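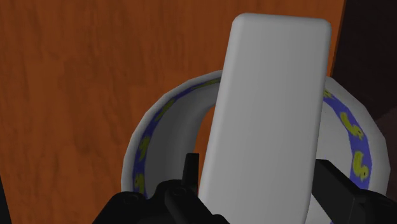

Das Stapelspiel Drondov ist ein Geschicklichkeitsspiel für Kinder ab sechs Jahren und wird von der Spielwarenmanufaktur Jamari für den Einsatz in Familien, Horten und Grundschulen angeboten. Gespielt wird reihum. Jede Person setzt einen Stein auf den gemeinsamen Turm und darf ihn nach dem Loslassen nicht mehr berühren. Die Steine sind bewusst schlicht gehalten. Ein hellgrauer, glatter Quader mit abgerundeten Ecken, ohne Aufdruck und ohne Beschriftung, gibt keinen Hinweis darauf, welche Seite nach oben gehört, und genau diese Entscheidung gehört zum Spiel. Die Wertung erfolgt nach Höhe, in der Fortgeschrittenenvariante zusätzlich nach der Zahl der hochkant gesetzten Steine.

Lieferumfang
Grundausstattung mit 66 Spielsteinen in drei Formaten
12 Aufgabenkarten, beidseitig bedruckt
Messstab mit Zentimetereinteilung
Baumwollbeutel mit Kordelzug
Spielanleitung in deutscher, dänischer und englischer Sprache

Spielverlauf
Eine Partie dauert etwa 30 Minuten. Zu Beginn wird eine Aufgabenkarte aufgedeckt, die die Grundfläche des Turms vorgibt. Die jüngste Person beginnt. Stürzt der Turm ein, erhält die Person, die zuletzt gesetzt hat, einen Strafpunkt, und die nächste Karte wird aufgedeckt. Gespielt wird, bis vier Karten abgeschlossen sind. Für jüngere Kinder enthält die Anleitung eine kooperative Fassung ohne Strafpunkte, bei der die Gruppe gemeinsam eine auf dem Messstab markierte Höhe erreichen muss.

Entwicklung
Die Spielidee stammt von Lingyun Xu, die Regeln wurden gemeinsam mit Bjarke Lauritsen ausgearbeitet. Die erste Auflage umfasste 2000 Exemplare und ist vergriffen. Für die vorliegende zweite Auflage wurden die Aufgabenkarten überarbeitet; insbesondere die Karte »Brücke« — in der ersten Auflage vielfach als zu schwer empfunden — liegt nun in zwei Schwierigkeitsstufen vor. Steine beider Auflagen haben dieselben Maße und können gemischt verwendet werden.

Pflege und Aufbewahrung
Die Spielsteine sind mit einem leicht angefeuchteten Tuch abzuwischen und anschließend abzutrocknen. Sie sind nicht für die Spülmaschine geeignet. Scheuermittel und lösungsmittelhaltige Reiniger dürfen nicht verwendet werden. Der Beutel kann mit der Hand gewaschen werden. Bei Verwendung in Einrichtungen wird empfohlen, die Steine regelmäßig auf Kerben und Absplitterungen zu prüfen und beschädigte Stücke auszusortieren.

Sicherheitshinweise
Nicht für Kinder unter drei Jahren geeignet. Der Beutel ist mit einer Kordel versehen und nach dem Auspacken außer Reichweite von Kleinkindern aufzubewahren. Es wird empfohlen, auf einer ebenen, rutschfesten Unterlage zu spielen. Die Anleitung ist für spätere Rückfragen aufzubewahren.

Ergänzungen und Ersatzteile
Das Ergänzungsset Ereo erweitert die Grundausstattung um schräg geschnittene Steine und eigene Aufgabenkarten. Es ist ohne die Grundausstattung nicht spielbar. Einzelne Steine, Karten und der Messstab können nachbestellt werden; hierfür ist das Format anzugeben, das auf der letzten Seite der Anleitung aufgeführt ist.

Bezug
Der Vertrieb erfolgt über das Handelshaus Shahbazi sowie über den angeschlossenen Fachhandel. Schulen und Kindertageseinrichtungen können auf Rechnung bestellen und erhalten auf Anfrage ein Ansichtsexemplar — die Leihfrist beträgt vier Wochen, die Rücksendung erfolgt auf Kosten der Einrichtung. Das Ergänzungsset ist ab September wieder lieferbar. Vorbestellungen werden in der Reihenfolge ihres Eingangs bearbeitet.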